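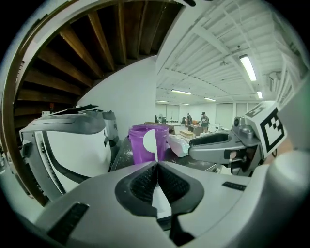
Spreadsheet slows to a crawl after 4000 rows
Asked by Koven, November 2018

I keep a parts inventory in one workbook. Up to 2000 rows it recalculated instantly. Now it is at 4000 and every edit locks the program for 6 seconds. Each row has a lookup formula pointing at a second sheet. Memory use looks normal. Is there a row limit I am hitting?

3 answers

Béla Fodor
No row limit applies at that size. The cause is almost certainly the exact-match lookup, which scans the second sheet from the top for every row. Double both sheets and you get four times the comparisons. Two fixes:
Sort the second sheet by part number and use a binary search lookup -- check that the result matches the key, as this mode returns the nearest lower value when a part is missing.
Or set calculation to manual and press F9 when you need totals.
Also check for whole-column references and volatile functions such as OFFSET or TODAY.

Ajayi
Had this in September. Turned off autosave, no change. Manual calculation helped.

Sorkovberg
get a database

Comment from Koven: There were OFFSET calls in 2 columns. Replaced them with INDEX and the delay is gone. Have not tried sorting yet.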